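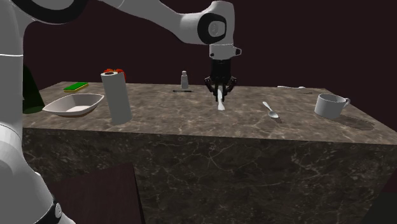

Arm over the marble counter

Ticket: Grosport intake list, family shelter
Status: open
Priority: high

The shelter on Moleline registers arrivals in Grosport, and the list has been dropping families since Sunday. A mother and two children signed in at the desk at 6 p.m. and were missing from the bed count an hour later. Staff went back to paper for the night. The site is full, with 53 people on mats in the hall.

Checked so far:
Restarted the desk tablet. No change.
Signed in from a second tablet. Same families missing.
Exported the list. It stops at 2000 rows. 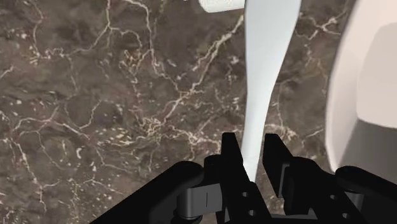
The row limit comes from Plorance, the sync service, and older entries have to be archived before new ones will show. Asylum appointment dates are stored in those entries, so do not delete anything. Kitchen counts use the same list and are also wrong. Until it is fixed, whoever is serving with the long white utensil and the big pale bowl should go by the paper sheet at the door.

Update: archived 30 closed cases. Missing families now appear. Petchrat meal labels still print the old total. Waiting on Plorance.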